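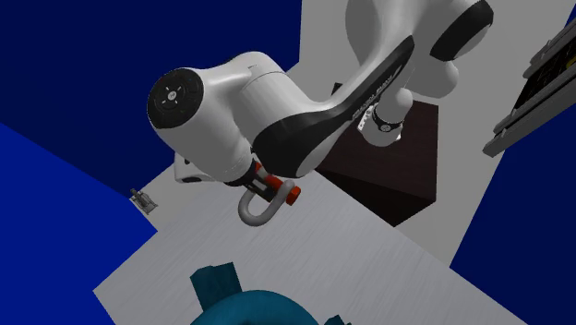

Bridska 2 adds offline storage limits and a new permission prompt

Fri 15 September

The maintainers of Bridska, the open source library that lets web applications keep a local copy of their data and sync it later, released version 2 this morning. The update changes how the library asks for storage space, replaces its old event names, and drops support for the callback style that has been in the code since the first public build.

Bridska sits on top of the database that browsers already provide. A page writes records to the local store, and the library sends them to a server when a connection is available. Developers who use it mostly build forms, note-taking tools and inventory pages that have to keep working on a train or in a basement.

The largest change is a limit on queued writes. In earlier versions a page could pile up unsent records until the browser refused to store more, at which point the write failed with a generic error. Version 2 sets a default limit of 3000 queued records per origin. When the queue passes that number, the library fires a "queuefull" event and stops accepting new writes until some have been sent or removed. The limit can be raised or lowered in the setup options.

"The old behavior was hard to test for, and people found out about it from their users," said Elikem Fiadzo, who leads work on the release. "Now you get an event with the number in it and you can decide what to show on the page."

The second change concerns persistent storage. Browsers may clear a site's saved data when a device runs low on space, unless the site has been granted permission to keep it. Bridska used to request that permission as soon as the library loaded. It now waits until the page calls requestKeep(), so a site can ask at a point where the question makes sense to the person using it. In browsers that show a prompt, visitors will no longer see it on first load. In browsers that decide without a prompt, nothing changes on screen, but the call still has to be made. Pages that never make it will have their data treated as temporary.

Event names have been shortened. "onSyncStateChange" is now "sync", and "onRecordConflict" is now "conflict". The old names still work in this version and print a warning to the console. They will be removed in the next major release, which has no date yet.

Callbacks are gone entirely. All read and write methods return promises, as they have done since an update in April, and passing a function as the last argument now throws an error. Fiadzo said the two styles had been kept side by side for longer than planned, and that most of the recent bug reports came from code that mixed them.

The team closed 507 issues during the release cycle. Many were duplicates of a single bug in which two open tabs could both try to send the same record. Version 2 uses a lock shared between tabs, so only one of them syncs at a time. If that tab is closed, another takes over. Browsers without support for shared locks fall back to a timer - slower, but it gives the same result.

Batch sending has also been adjusted. Records go out in groups of up to 1000, and a group that fails is split in half and tried again. A single bad record used to hold up everything behind it. It is now set aside in a separate list, which the page can read with getRejected().

Flerlow, a hosting company that offers a sync server compatible with the library, said its service accepts connections from both the old and new versions and that customers do not need to change any server settings. Dogbe, a form builder that ships Bridska as part of its editor, plans to move to the new version in its next update. Existing Dogbe forms will keep using the older library until they are republished.

Data already stored on a visitor's device is converted the first time a page loads version 2. The conversion runs in the background and can be interrupted without losing records, according to the release notes. It cannot be reversed, however. A site that goes back to the older version after the conversion will start with an empty local store, so the notes advise sending all queued records before upgrading.

A command-line tool called Susen is included in the package. It scans a project for old event names and callback arguments and lists the lines that need editing. It does not change any files unless the --write option is used, and it skips minified code.

The release is available through the usual package registries under the same license as before. The previous version will get security fixes only, and its documentation stays online under the "legacy" tab.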